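12 November 2022

Pine tabletop, second coat of Trevach hardwax applied in September. Cutetti tableware is back on it this week, so I went over the surface again before signing it off. Finish is even along the grain. Knots take the wax differently from the surrounding wood and need a separate check under low light.

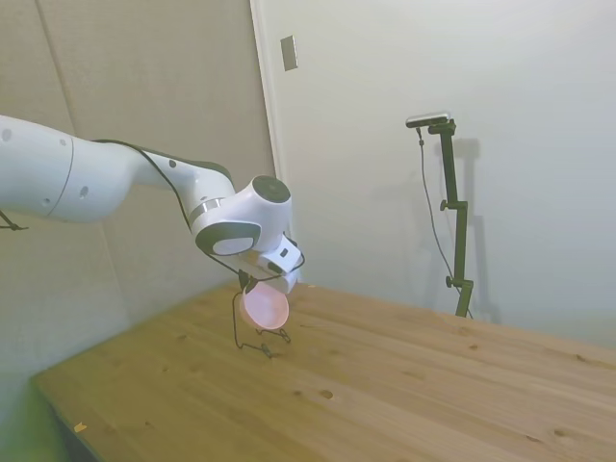 Bowl foot rings are the main wear risk. Plan is 99 set-downs per bowl, same spot, then wipe with a damp cloth and compare against the reference offcut (no. 1353, shelf 6). Pink bowl first, remaining colors after that. No felt pads for this series.

Antigoni Nikolaidis has the gloss meter until she finishes the Wereck panels. Readings to be added here when it comes back.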